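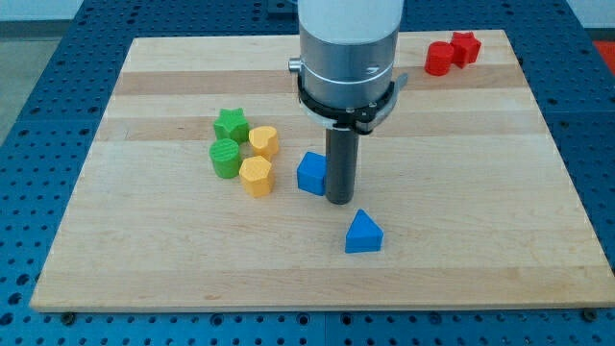 1. Introduction and sources

My project is about the supply wagons of a small infantry column which marched from the depot at Irkent to the river town of Cuesta in July 1863. Most books on the campaign give this march one paragraph, and they speak only about the fighting at the end. I wanted to know how the men and the animals were fed on the road.

I used mainly the Condero letters, a collection of family papers, and the quartermaster's book from Irkent. The book lists 1,687 men and 80 wagons at the start. The march took nine days.

2. What I found

The column left with bread for four days only. After this it depended on farms along the Prinuren road, and the letters complain many times about green corn and bad water. One writer says that his company waited a whole night for the wagons — they were stuck at the ford.

The quartermaster's book does not mention the ford. It says that all wagons arrived "in good order", and I could not decide which source is more correct.

3. Problems

Some pages of the book are damaged, so the numbers for horse feed are not complete. I also had difficulty with the handwriting in the later letters, and I left out two of them. The map in the appendix follows modern roads between Prinuren and Cuesta.

Submitted 2018-09-24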